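Kukel Worktop Library: Frequently Asked Questions

Last reviewed November 25, 2020

The Kukel Worktop Library lends and hires solid wood tabletops, benches and trestles to schools, workshops, clubs and small firms. The answers on this page apply to all members. Where they differ from the printed handbook, this page should be followed.
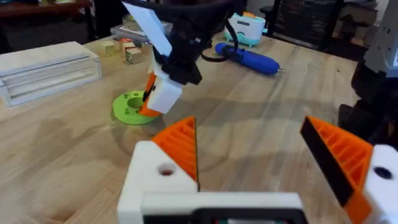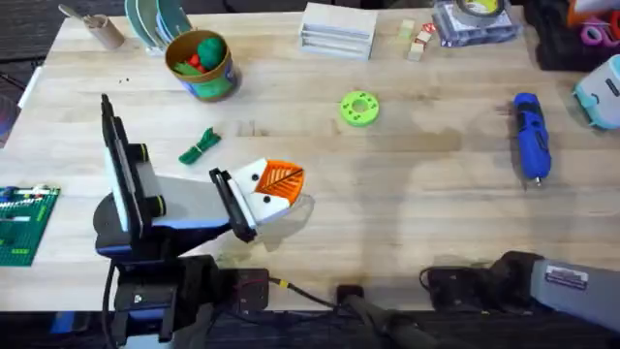
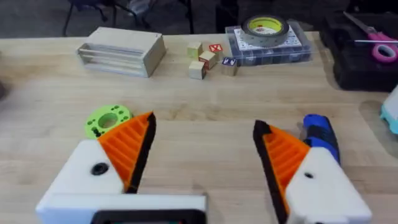
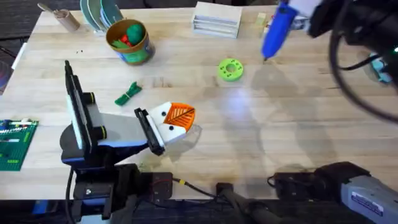

Light wooden tabletops with a visible grain.

Who may join the Library?

Membership is open to any organisation with a postal address in the district, and to individuals aged 18 or over who can show proof of address. Organisations must name one person who will sign for each loan. That person may be changed at any time by writing to the Membership Office.

What does membership cost?

There is no joining fee. A returnable deposit of £93 is held for each tabletop on loan, and is paid back once the item has been returned and checked. Trestles are lent without a deposit when they accompany a tabletop. Registered charities may apply to have the deposit waived, and should do so before making a booking.

How long may a tabletop be kept?

The standard loan is one school term. Shorter loans are welcome. A loan may be renewed twice unless another member has reserved the same size, in which case the Library will write to the borrower before the end of the term.

Which sizes are available?

Tops are held in three lengths, of which the longest is 200 cm. Members who need a longer surface usually borrow two tops of the same depth and place them end to end. Please say so on the booking form, as tops from different deliveries may vary slightly in thickness.

What is the difference between the Stulis and Urquijo ranges?

Stulis tops are finished with oil and Urquijo tops with hard varnish. Oiled tops are easier to repair and are generally preferred by craft groups. Varnished tops stand up better to paint, glue and frequent wiping, and are the usual choice for classrooms. Both ranges are lent on the same terms.

How should an oiled top be cleaned?

Wipe it with a cloth that has been wrung out well, then dry it at once. A little mild washing-up liquid may be used on greasy marks. Scouring pads, bleach and steam cleaners must not be used. Crumbs and sawdust should be brushed off before wiping, as grit dragged under a cloth leaves fine scratches.

May borrowers oil the top themselves?

Yes, provided that the oil supplied by the Library is used. Apply a thin coat along the grain, leave it for the time stated on the tin, and remove whatever has not soaked in. Cloths used for oiling can catch fire on their own if left in a heap. They must be laid out flat to dry outdoors, or soaked in water, before they are thrown away.

Varnished tops must not be oiled or sanded by borrowers.

May holes be drilled or fittings screwed into a top?

No. Clamps may be used on the edges with a scrap of card or thin wood beneath each jaw. Members who need to fix a vice or other equipment permanently should ask for one of the Junano benches, which have a replaceable front board – these are few in number and there is often a waiting list.

The top has begun to bow. Is this damage?

Usually it is not. Wood takes in and gives off moisture with the seasons, and some movement is to be expected, particularly after the heating is turned on in October. Tops should be kept away from radiators and should never be stored leaning against an outside wall. If the bow prevents use of the top, please contact the Library and an exchange will be arranged.

What happens if a top is damaged?

Light scratches, small dents and faint stains are treated as ordinary wear and no charge is made. Burns, deep cuts, drilled holes and water damage will be assessed on return, and the cost of repair will be taken from the deposit. The borrower will receive a written statement of any sum withheld.

How are items delivered?

Delivery is free within the district, to ground-floor premises only. Two people must be present to receive each tabletop and to help lift it from the van. Members collecting their own items should bring blankets and straps.

How may a decision be appealed?

Appeals about deposits or refused bookings should be sent in writing to Lorraine Entwistle, Head of Member Services, within 28 days of the decision. A reply will normally be sent within ten working days. The item concerned will not be repaired or disposed of while an appeal is open – photographs taken on its return will be provided on request.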